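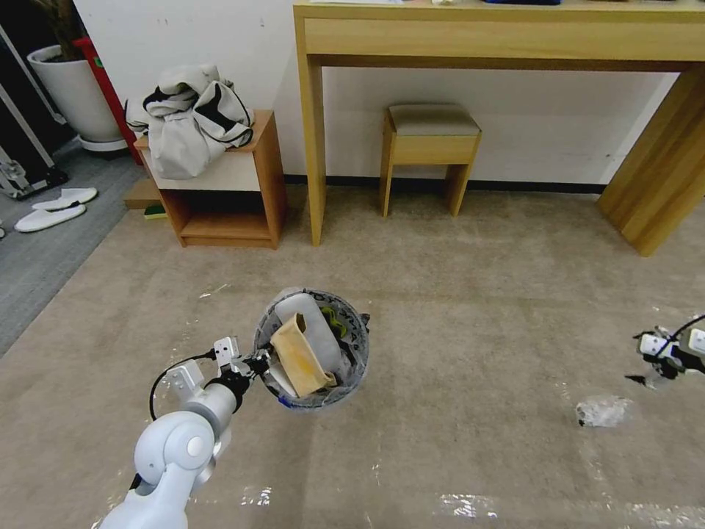

Flonow: two-armed litter pickup, recorded by the Vimeck student robotics club

Hello and welcome! If you found this folder through the club page, you probably know most of this already and can skip down to the part about labels. If you are new, please read at least the first half, because we named a few things in September that we would name differently now, and it's too late to rename them without breaking everybody's scripts.

Flonow is our collection of tidying episodes. Two arms work together on a carpeted floor: the left one looks after a small round wastebasket and the right one goes after the litter. We started it as a practice task for new members (pick something up, put it in the bin, how hard can it be?) and it slowly became the thing the whole club was working on, including the people who had signed up for the line-following contest.

The current release is dated December 15, 2018 and holds 1301 episodes.

What an episode looks like

At the start, a member scatters litter on the floor. We keep a box of it: drink cans, plastic bottles, snack wrappers, bits of cardboard, tissues, crumpled paper. You can use whatever you like from the box, but please don't arrange it in a neat row. We did that for most of the first month and the policy we trained on it was very good at neat rows and terrible at everything else.

An operator then drives both arms. The left gripper takes the rim of the wastebasket and the right gripper reaches for one item at a time. Operators choose their own order. Some start with whatever is nearest the bin and some go straight for the bottle, and we left all of that in.
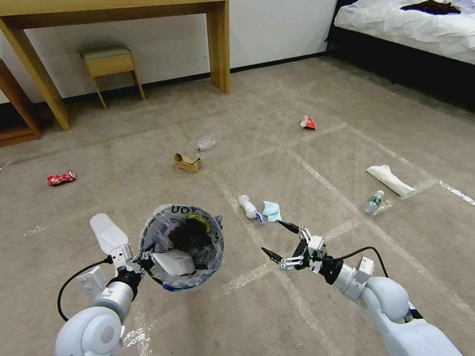

Why the left arm holds the bin

This is the question we get most at open evenings, so it gets its own section. In our first sessions the basket just stood on the floor by itself. It weighs next to nothing, and every time the right arm came down a little too close it would tip, and then somebody had to crawl in and gather the litter all over again. Fanni Fülöp suggested giving the left arm the job of holding it. After a while the operators began lifting the basket and bringing it over toward the litter too, which none of us had planned, and we liked it so much that it went into the instructions.

So you will find both styles in the data. The field carry is set to yes when the basket leaves the floor at any point in the episode and no when it stays put. If your method assumes a fixed bin, filter on that first and save yourself an afternoon.

Clear plastic

We want to be frank about this one. Transparent wrappers are the weak spot of the whole collection. They catch the light, they take on the color of whatever is behind them, and the clear film over parts of our carpet gives off very similar shiny patches. Our own detector has reached for a reflection more times than we would like to admit.

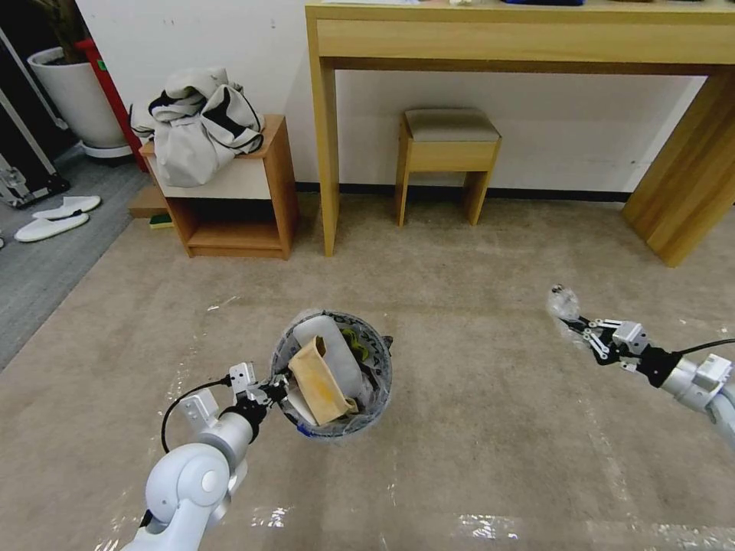 Left gripper on the basket rim, right gripper holding a crumpled piece of clear plastic.

We labeled clear items by hand, with two people looking at each one, and where those two could not agree the label says unsure. Please don't fold unsure into either of the other groups. If you manage to build something that handles these well, write to us, we would be delighted!

Labels

Every episode comes with a small text file. The fields are:

item: what was picked up. One of can, bottle, wrapper, paper, cardboard, tissue, other.
clear: yes, no or unsure.
carry: yes or no, as explained earlier.
result: in, dropped or skipped. Skipped means the operator gave up on that item and moved along.
operator: a short code. We keep the list of who is who to ourselves.

Deming Lei wrote the checking script and has gone through 800 of the episodes with it. The rest have been looked at once by whoever recorded them, so treat those labels with a bit more care.

A few notes on cans. A can lying on its side likes to roll when a finger touches it, and a crushed one mostly doesn't, but we have only the one label for both. We talked about splitting it and ran out of time before the end of term.

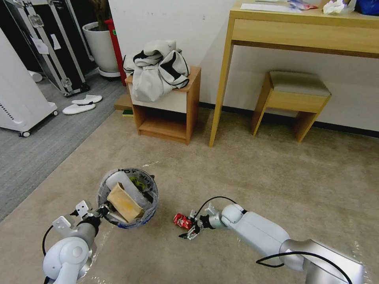 Splits

We set 25 episodes aside as a held-out test set for the end-of-term challenge. They sit in their own folder, and we ask you very kindly to leave them alone until you are ready to report a number. Everything else is yours to divide up however suits you.

Known problems

All of the recording was done in one room with the same furniture, so don't expect a model trained on this to feel at home in your kitchen. The wastebasket and its printed liner bags barely change from session to session either, and at least one of our early models seemed to be finding the bin by the lettering.

Some September episodes have the left and right wrist streams swapped. The checking script prints a warning when it comes across one. Run it before you train.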